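Tarkora Handheld Gripper Project
Progress report to Dandden, second reporting period
Prepared by Aldana Sepúlveda, Otgate
9/19/26

1. Status

Collection is behind plan. The target for the period was 2,618 accepted demonstrations of household pick-and-place. A finger linkage fault led to 398 demonstrations being withdrawn after they had passed the first check, and they are not counted as delivered. The budget is unaffected apart from replacement parts. The schedule effect is set out in section 4.

2. The fault

Arben Mladenović found the problem while comparing the commanded jaw opening with the opening recovered from the video. On one of the tools the two values drifted apart over a session. At full opening the difference was small. Near closure it was large enough that the log recorded a firm grasp while the fingertips were still short of contact.

The tool was taken out of use the same day and stripped at Otgate. A pivot screw on the left jaw had backed out by nearly 2 turns. The thread-locking compound had been applied to the screw head and had not reached the thread. With the screw in that position the linkage had side play, and the fingertip could rotate a few degrees under load. The encoder sits upstream of the pivot and does not register this movement.

Soft objects hid the fault. Fabric and sponge fill the space between the pads, so the operator sees the object lift and has no cause to stop. Rigid objects slipped more often on the affected tool, but slips were being logged as operator error. That category has been split, and slips now have their own code. 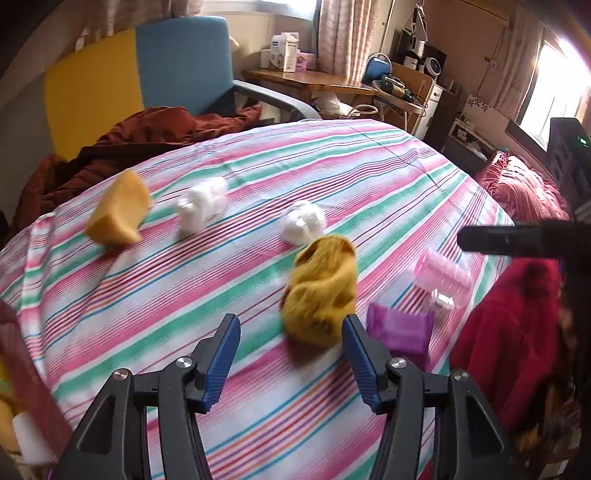 Could the fault have injured an operator?
The risk was low, as the jaws are closed by hand through a trigger and the closing force is limited by a spring. A detached screw would be a small loose part in a home, and we have recorded it as a minor safety matter on that basis.

3. Corrective action

All tools in the batch were recalled and the pivot screws removed, cleaned and refitted with compound on the thread. Cieślak, who supplied the linkages, has accepted the finding and changed the assembly instruction. Each screw now carries a paint witness mark across the head and arm. Operators check the marks before a session and stop work if any mark is broken.

A bench test was added. A refitted tool is cycled 1,000 times against a rigid block, then the jaw opening is measured and compared with the encoder value. The first tools through the test showed no measurable drift. The test does not reproduce knocks or drops, and a separate drop test is being written.

The acceptance software now compares video opening with encoder opening for every demonstration. It depends on both fingertips being visible, so demonstrations with a hidden fingertip go to manual review. This has slowed acceptance, and we do not yet have a reliable figure for the added time.

4. Schedule and request

The withdrawn demonstrations will be repeated with refitted tools. We ask Dandden to move the delivery date for this set to the end of March. No additional funding is requested. The original recordings will be kept, marked as faulty, until Dandden confirms whether they are wanted for fault detection work.

Open items: drop test procedure (Mladenović); revised assembly drawing (Cieślak); written decision on the withdrawn recordings (Dandden).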